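Nusora Materials: Technician, Coatings Test Laboratory

Location: Pletelico site, Building 9
Reports to: Lina Kanaan, Laboratory Manager
Contract: Full time, permanent
Posted: March 4, 2024

Nusora tests surface coatings for manufacturers of tableware, kitchen fittings and molded household goods. The laboratory runs adhesion, abrasion, gloss and migration tests under contract and issues signed reports to clients. We are hiring one technician for the day shift, with a start date in July.

Duties

Prepare and label test panels and finished articles according to the work order.
Run cross-cut adhesion and rotary abrasion tests — training on our equipment is provided.
Measure gloss and color before and after exposure and enter the readings in the sample database.
Keep calibration records for balances, ovens and the two exposure cabinets.
Draft the results section of each report for review by Majdi Issa.

Requirements

An associate degree in chemistry, materials or a related field, or two years of laboratory work. Applicants must be able to read a written test method and follow it without deviation, and to record a deviation when one occurs. Normal color vision is required for the visual grading work and is checked before an offer is made. Experience with solvent handling is useful but not required.

Conditions

The probation period is 6 months. Paid leave is 23 days per year, plus public holidays. Shift hours are fixed. Protective clothing and safety glasses are supplied. The position involves standing for long periods and lifting sample crates.

How to apply

Send a resume and a one-page cover letter to Ruba Darwish in Personnel, quoting "Coatings Technician" in the subject line. Selected applicants will be invited to an interview and a short bench exercise — bring closed shoes.

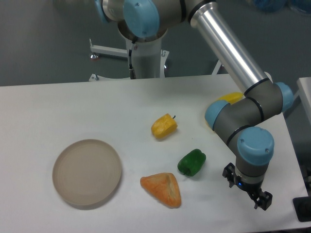 Travel costs to the interview are refunded on presentation of receipts. Applications sent through agencies are not accepted.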